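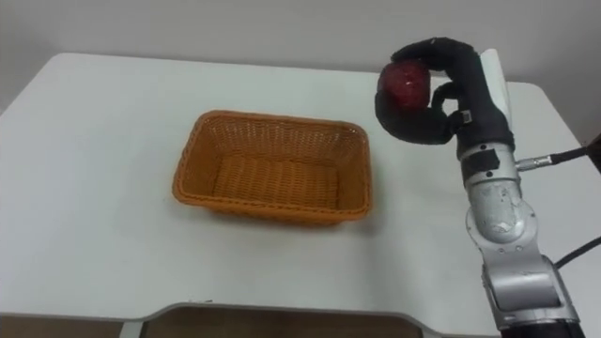

Woven basket, nothing in it yet.

Keeping onions through the winter without half of them going soft
Posted by plot49, May

Hello all, and sorry if this has been asked before, I did have a look but ended up reading a very long thread on leeks instead! I have an allotment at Curkgate and last year was my first proper go at onions. They grew beautifully, I was ever so proud of them, and I dried them on the shed roof for a few days, brought them indoors and put the lot in a deep crate under the stairs. By Christmas the ones at the bottom had gone soft at the neck and the smell was something else. 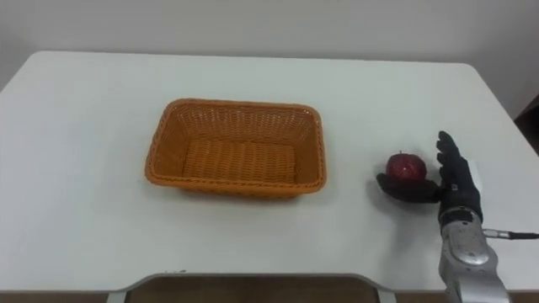 I'm wondering whether I lifted them too soon, or whether under the stairs is simply the wrong place (the boiler pipes run through there, so it never gets properly cold). The garage is cooler but a bit damp. I don't really want to plait them, I've tried twice and both times ended up cross. I've got 37 sets of Kendov in the ground this year, which the stall told me was a good keeper, and a short row of red ones. Any advice very welcome, however basic.
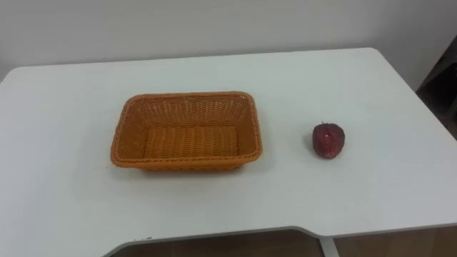
Gradness
Pipes, definitely. My mum kept hers in an unheated back bedroom and they lasted until the new ones were nearly ready. I would say, though, that a few days' drying is nowhere near enough, even in good sunshine. Mine get two to three weeks, under cover if it looks like rain, and I leave them until the necks are papery and thin when you pinch them. Any with a thick green neck go straight to the kitchen and get eaten first, they never store whatever you do.

Stop watering once the tops start to flop over, and please don't bend them down yourself! The old books all tell you to, and my grandad swore by it, but I think it bruises the neck and lets the rot in. Ease them up with a fork on a dry morning and don't knock them about.

marrowfat
Agree with most of the above. I'd just add that depth matters as much as the room does. I used to pile mine up too, and one bad one would take its neighbours with it before I'd noticed anything.

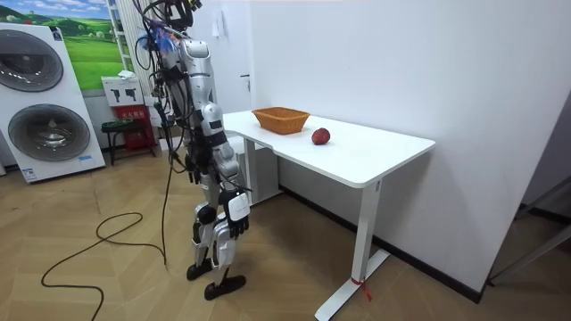
These days I keep to a single layer, two at the very most, in something the air can get through, and I have a feel through them every couple of weeks when I'm fetching one for the soup. Old tights work if you can't face plaiting (drop an onion in, tie a knot, drop in the next) and they hang nicely from a nail. Not pretty, but there we are. Your damp garage might do if you can leave the window open a crack on dry days, though I'd bring them in for a hard frost.

Keep them well away from your potatoes as well. And use the red ones first, mine are always sprouting by February.

plot49
Thank you both, that's so helpful. Spare room it is, and I'll go through the sock drawer for tights!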